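Print this page | E-mail this page

What Happens to the Food We Don't Eat? A Term of Watching Plates in Our Canteen

Project report by Naa Wumbei
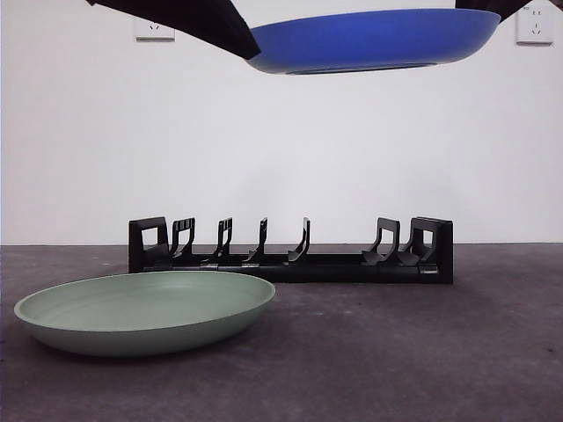 I got the idea for this project while I was standing in the queue to hand my tray back, holding half a portion of rice and feeling a bit guilty about it. The girl in front of me scraped a whole baked potato into the bin (a whole one, she'd only taken the butter off the top!) and I thought, right, somebody should look into this. My tutor had been asking me for a topic for weeks, so that was that.

My question was fairly simple to begin with: why do students at our college leave so much food? I thought I knew the answer already, and my guess was that people don't like it. I'm glad I didn't write my conclusion first, although I was tempted, as I had two essays due in the same fortnight.

What I read beforehand

I started in the library with whatever I could find on food waste, and there's a lot of it. Most of it is about shops and farms, or about what families throw out at home. Canteens get less attention, and college canteens less still. The bits I found useful were about portion size and the size of the plate. The idea is that people fill whatever they're given, so a big plate means a big helping, and then the eyes turn out bigger than the belly, as my gran says. I also read some things saying the plate size effect is smaller than people used to think, or that it depends on who's serving. I couldn't settle that argument and I'm not going to pretend I could, but it made me want to look at serving as well as at taste.

Our canteen

For anyone reading this who isn't at our college, the canteen is run by a small catering firm called Ametepe. There are two ways to get lunch. At the hot counter the staff dish it up for you, and at the Fatia bar (that's the name over the salad and pasta section, no idea who came up with it) you help yourself. You pay one price either way and it doesn't matter how much you take. You can't go back for more at the hot counter, but at the Fatia bar you can go back as often as you like, which I only found out by doing this project. I'd been eating there for over a year!

How I did it

I had 4 weeks for the fieldwork. Ametepe let me put two lidded tubs next to the tray rack, one for leftovers from the hot counter and one for the Fatia bar, and I stood there at lunch asking people to scrape into the right one. Then I weighed both tubs on the kitchen scales once the rush was over, at half past two. I took off the weight of the tub itself, which I forgot to do on the first day, so I had to go back and fix those numbers afterwards.

I also had a questionnaire. It was one side of A4 and asked what you'd had, whether you'd finished, and if you hadn't, why not. There was a box for anything else you wanted to say, and I'd recommend that box to anyone doing a project like mine, as it's where all the good stuff ended up. I got 21 questionnaires back. I'd hoped for a lot more, but people are hungry on the way in and late on the way out, and neither is a good moment to hand somebody a pen.

Last of all I talked to the kitchen staff. I'd planned a proper interview with a list of questions, and what I got was lots of little chats while they were wiping down, and those were better than anything I'd have got with my list.

The lunch number

To make sense of the weights I needed to know how many lunches had been sold. The tills run on a system called Jikby and the canteen manager kindly printed me the totals. In the whole of my fieldwork the Fatia bar sold 997 lunches. The hot counter figure I can't give, because the printout lumped it together with breakfast rolls and I couldn't untangle the two. That was a real blow. It means I can't work out waste per person for the hot counter, and so I can't do the neat comparison that I promised in my proposal. My tutor says to be upfront about this, so I am being upfront about it.

What I can say is that on nearly every day the hot counter tub was heavier than the Fatia tub. It might be that more people had hot food. From where I was standing the two queues looked much the same length on most days, but I didn't measure them and that's a weak thing to hang an argument on.

What was in the tubs

Lots of rice, lots of mash and lots of chips once they'd gone cold. Hardly any meat. The vegetables surprised me a bit, I'd expected piles of peas and there weren't many, though cauliflower came back in quantity whenever it was on. From the Fatia bar it was mainly pasta, plus the lettuce from underneath things. Bread crusts turned up in both.

I'm aware this is a list from memory and from scribbles on the back of my weight sheets. If I did it again I'd sort the tubs and weigh each kind of food by itself. I did ask about this and was told there wasn't space in the kitchen during clearing up, and having stood in that kitchen I believe it.

What people told me

Going back to my guess that people don't like the food: a few said so, and one person said so at great length and with drawings. But the answer that came up most was just "too much". Somebody wrote that they always ask for a small helping and always get a big one, and that they feel rude saying it twice. Another said the rice is put on before you've had the chance to say anything. I know that one well, as it's exactly how my half portion came about.

The other thing that came up was time. We've got a short lunch and if your class is at the far end of the Udasus building (the new science block, up the hill) you lose a good part of it walking. People were leaving food they would have eaten if they could have sat there another five minutes. I hadn't thought of this at all. There wasn't even a question about it on my form, it all came from the anything else box.

From the Fatia bar people I got a different sort of answer. They took too much because they didn't know they could go back. So it wasn't just me!

What the kitchen said

The staff were lovely and also a bit fed up. They told me that if they serve small helpings they get complaints, and the complaints go to the manager, while nobody ever complains about a big one. So of course they pile it on. They also said that the serving spoon for rice is the largest they have and it came with the counter. One of them showed me: two scoops and the plate's full, one scoop and it looks mean. I asked whether they could get a smaller spoon and she laughed and said I could put that in my report. So here it is, in my report.

The week with the sign

Near the end I tried one small change. I put up a sign at the Fatia bar saying "You can come back for more" and one at the hot counter saying "Small, medium or large? Just ask". They stayed up for my final week. The Fatia tub was lighter that week than in any of the others, by 2 kilos against the week before. The hot counter tub hardly shifted. I'd love to say the sign worked, but it was also the week of the second year trip in June, and there were fewer people about. I've gone round and round on this and I don't think I can separate the two with what I've got.

I did hear more people asking for a small, and one lad asked for "an extra large" every single day, very loudly.

What I'd do differently

Start earlier. Check the till printout before the fieldwork and not after it. Put time on the questionnaire as a proper question. Leave the signs up for longer and at a point in the year when everyone's in. I'd also like to talk to people who bring their own lunch, since some of them must have given up on the canteen for reasons I never got to hear.

I've given a copy of this to Ametepe and the manager has said she'll look at the spoon. The Fatia sign is still up, a bit splashed with dressing now, and I've printed her a spare.

My weight sheets and a blank questionnaire are in the folder with the library copy if anybody wants to have a go next year. Please do, and please remember to take off the weight of the tub.

Print this page | E-mail this page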